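Visit to the Tanasarn hall, November 11, 2019

We went to the Breltova open day mostly for the garden tools and stayed for the hardware. The hall is at the far end of the Tanasarn estate, and the bus from the station stops 600 yards short of the gate. Admission was 2 dollars, paid at a desk inside the door, and the doors opened at 12.

The booths are built from aluminum profiles with printed blue panels between them, and each one has a dark green work surface. Those surfaces get hard use. The green is scratched all over, and small metal parts leave their share of marks. Hex nuts were handled in a loose pile, dark on the flats and bright silver around the threads.
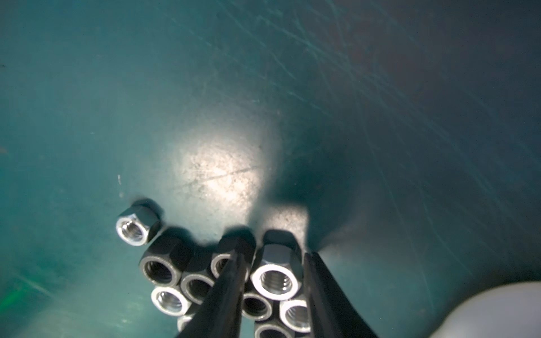 Breltova sells its fasteners by weight and by the box, and the standard box holds 1000. I bought one of the smaller bags for a gate at home. Prices were the same as in the catalog, with no discount for the day.

The gardening part was what I had come for. It was set up around an artificial cherry tree with pale pink blossoms and a brown trunk on a flat metal base. Laid out near it were a hand trowel with a yellow-green blade and a light wooden handle, and one canvas work glove with gray suede over the thumb and palm. The trowel has a hole near the end of the handle for hanging it up — a small thing, but my old one lacks it and is always at the bottom of the bucket. 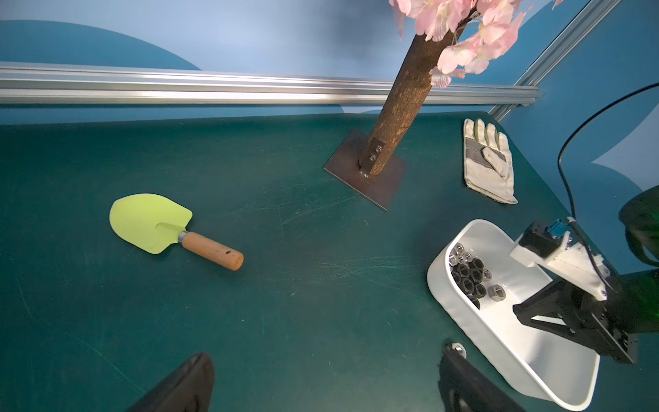 One visitor asked whether suede was a good idea for wet soil, and was told that it stiffens if left to dry in the sun but softens again with use. I have found the same with mine.

Clearing up is treated as part of the work here. Small tools go into white trays with rounded corners, which are easy to rinse and don't trap dirt. I would have liked to buy a tray, but they are only sold through the Plalidberg shop.
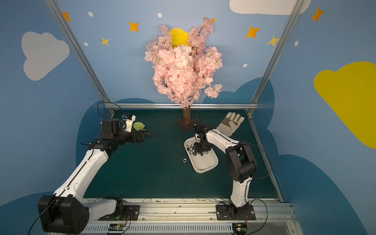

A reader, Dovia, wrote in to say that the Plalidberg shop does stock the trays, though usually only from April on, and that it is worth calling before making the drive.

Coffee was at the back of the hall and ran out early. The last bus leaves from the same stop by the gate road.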